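The Good Cup

My aunt Sowmya left me her half of a coffee stall and a debt of 2000, and I only ever wanted one of them.

The other half belonged to Zbigniew Chmielewska, who'd shared the stall with her down by the Skurkero ferry for longer than I'd been alive. He met me there at six in the morning in April, in a coat with no buttons, and handed me an apron.

"You're late," he said.

I was early! I'd walked down in the dark and stood on the pier feeling sorry for myself before he even showed up. But he had his mind made up about me, so I tied the apron on and started cutting lemons, and he told me I was cutting them wrong.

That first week I learned the regulars. Nikola took hers black and paid in coins so small I swear she'd been saving them up to annoy us. Fung-ping, who piloted the early boat to Vonora, never ordered at all – he just stood there until something hot landed in his hand. And everybody, every single one of them, told me a story about my aunt. She'd once chased a man the length of the pier over an unpaid cocoa. She sang. (She did not sing at our house, ever.) 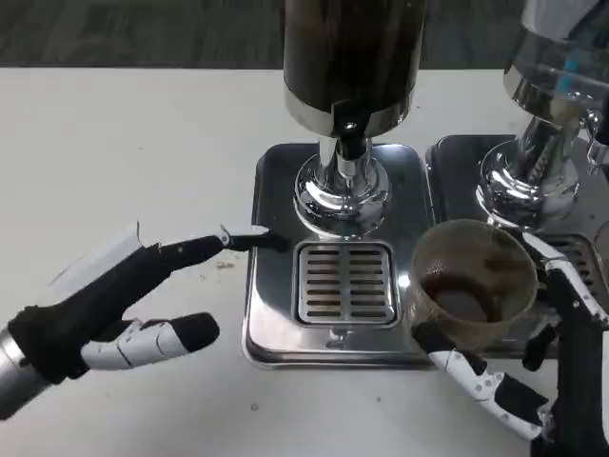

Coffee, black, in a clear glass cup.

I asked Zbigniew what the debt was for. He wiped the counter for a good long while, and then he wiped it again.

"A boat," he said.

"She didn't have a boat."

"No. She had some of a boat. She paid 500 down and then she got sick."

He took me to see it after we closed, way out past the fuel dock. It was green, mostly, with a tarp over the back and a name painted on the side in my aunt's terrible handwriting. My name, spelled the way she used to spell it when I was four, with the extra letter I'd insisted on.

I didn't say anything, and he was decent enough to look at the gulls.

"Does it run?" I asked him finally.

"It did in the fall," he said, and he climbed down and held out his hand for me – "Watch the second step, it's rotten."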